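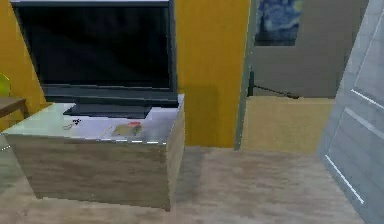
Cómo organizar una porra de fútbol entre amigos y llevar bien la clasificación

Una porra de temporada se monta en una tarde si las reglas quedan escritas antes del primer partido. Los pasos que siguen son los que usamos en la peña de Campos, con una hoja de cálculo y un grupo de mensajería. Valen para una liga o para un torneo corto de verano.

1. Decidir qué se pronostica

Lo más sencillo es el resultado exacto de cada partido. Con diez partidos por jornada la gente se cansa, así que conviene elegir 4 y publicarlos el lunes. Nosotros cogemos siempre el del equipo local y dejamos que los otros tres los proponga quien ganó la jornada anterior.

Si es un torneo de selecciones, se puede pedir además el campeón y el máximo goleador. Esos dos pronósticos se entregan antes del partido inaugural y ya no se cambian.

2. Fijar la puntuación

Un reparto que funciona:

Resultado exacto: 5 puntos.
Ganador y diferencia de goles correctos: 3 puntos.
Solo el ganador, o empate con otro marcador: 2 puntos.
Campeón acertado: 14 puntos.
Máximo goleador acertado: 11 puntos.

En los partidos eliminatorios hay que aclarar si cuenta la prórroga. Nuestra regla es que vale el marcador a los noventa minutos más el descuento. Los penaltis no cuentan para nada.

3. Preparar la hoja

Se crea una pestaña por jornada y otra para la general. En cada pestaña van los partidos en filas y los participantes en columnas, con dos celdas por persona: goles del local y goles del visitante. No escribas el marcador en una sola celda como «2-1», porque muchas hojas de cálculo lo convierten en fecha.

La fórmula de puntos se hace con condicionales anidados, empezando por el caso de más valor. Primero comprueba si los dos números coinciden, después la diferencia y por último el signo. Añade al principio una condición que deje la celda vacía mientras no haya resultado; si falta, el programa tratará el partido sin jugar como un 0-0.

La plantilla que usamos la hizo Su-bin Joo para la porra de Wakitz y aguanta hasta 1.016 filas. Para más, basta con arrastrar las fórmulas hacia abajo.

4. Recoger los pronósticos

La hora límite es el comienzo del primer partido elegido. Quien no haya enviado nada se queda con cero en esa jornada. Las excepciones acaban en discusión.

Los pronósticos se mandan por privado a quien lleva la hoja y se publican todos juntos al cerrar el plazo. Si se prefiere un formulario, hay que desactivar la edición posterior al envío.

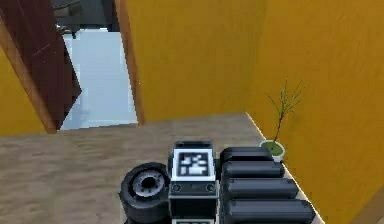
Puerta abierta a la habitación contigua.

5. Partidos aplazados y suspendidos

Un partido aplazado sale de la jornada y se puntúa cuando se juegue, con el pronóstico original. Si se suspende una vez empezado, se espera a la decisión de la competición. En el torneo de Drasthorpe quedó uno pendiente hasta junio y hubo que cerrar la general sin él, así que ahora ponemos una fecha tope.

6. Desempates

Con igualdad a puntos en la general, gana quien tenga más resultados exactos. Si sigue el empate, quien haya ganado más jornadas. Si tampoco se resuelve, se comparte el puesto.

7. Publicar la clasificación

Una captura de la general después de cada jornada es suficiente. Guarda también una copia de la hoja con el número de jornada en el nombre. Para corregir un error, anota el cambio en una pestaña aparte y avisa en el grupo el mismo día. Las reclamaciones se admiten hasta que empieza la jornada siguiente.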